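Frequently asked questions: small jewelry, small boxes

Hi, I'm Ffion Wynne, and I write the Plorkadero page about keeping little things in order. I get the same questions over and over (which is fine, I love them!), so I've put my answers in one place. Most of them come back to one red box and the cherry tablecloth, and people who have read me for a while will know both. 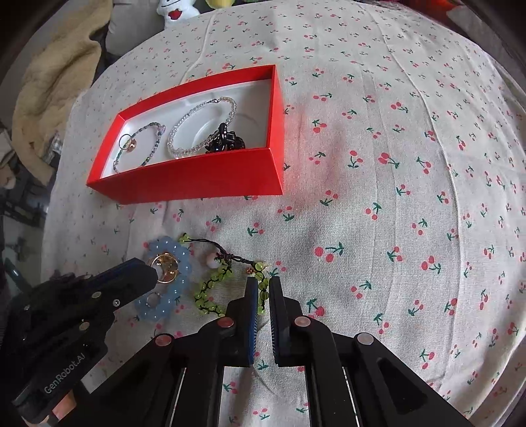
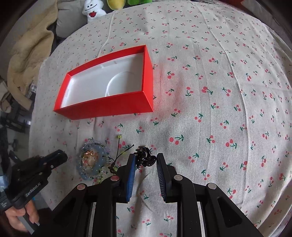
The red box on the cherry tablecloth, with jewelry inside it in the first photo and empty in the second.

Do I need a proper jewelry box?

Nope. I keep my everyday pieces in a plain rectangular box with a white interior, and the white is my favorite thing about it. Thin rings and tiny beads vanish in a dark lining, especially first thing in the morning when I'm half awake. If yours is dark inside, cut a piece of white felt to fit and drop it in. It doesn't have to be neat, mine never are.

How do I start if everything is in one big tangle?

Tip it all out onto a cloth. A towel works too, but loops of terry catch on clasps and you'll be picking fluff out of your bracelets for a week (ask me how I know). Something with a flat weave is better. Spread the pieces apart before you put a single one back, and don't start trying things on, or you'll lose the whole afternoon the way I do.

Can bracelets and hair clips share a box?

They can, and mine do sometimes, but a claw clip has teeth and it will grab anything stringy. If I've got room I put the clip at one end with the sturdier bracelets and keep the thin stuff at the other. Hina Orakzai wrote in to say she slips her clips into an old sunglasses pouch first, and I've copied her ever since.

What about pieces on cord?

Lay them out straight, or as close to straight as the box allows. Cord remembers a kink. If it's already kinked, hang it from a hook overnight with the clasp end down and see how it looks.

My stretch bracelets keep snapping. Am I storing them wrong?

Maybe! Don't hang stretch bracelets on a hook, the elastic gets pulled the whole time. Flat and relaxed is what you want, in a loose loop, nothing heavy on top. Also roll them over your hand when you put them on and don't tug. I restring the ones I wear most every April, whether they look tired or not, and I use Fikier cord in the thinner size. You'll want to tie the knot twice and tuck it inside a bead.

Where do you put rings so they don't get lost?

I used to sit a ring on top of a bracelet while I sorted, and it's still a good trick for the table: the beads stop it rolling off. For storage I give rings their own corner. Very thin ones I thread onto a safety pin and close it, which looks a bit odd but I haven't lost one that way yet.

How do you clean beads?

A barely damp cloth, then a dry one. I don't soak anything strung, as water sits in the holes and the thread goes bad. Clear sparkly beads show every bit of hand lotion, so those get wiped more often than the rest. Metal clasps get a dry cloth only.

How many pieces is too many for one box?

My own limit is 18. After that I can't see what's at the bottom, and I end up wearing the same two bracelets for months. Rukhsana Virk says she manages 40 in hers with no trouble at all, and good for her, but hers has trays.

Where can I get the same tablecloth?

I wish I could tell you! I get asked this more than anything about the jewelry. Search for "cherry print" with "round" and be ready to iron, because every cotton one I've bought creases if you so much as look at it.

Do you sell boxes?

I don't. Niazi does a small gift box that's close in shape, and Fevar has a longer one that would suit necklaces better. Measure your drawer first, please, I've had to send one back.

Can I send you a question?

Yes, please do. Use the contact form and tell me what you're storing and what you're storing it in. I read everything, though I'm slow in the spring.

Last updated March 12, 2026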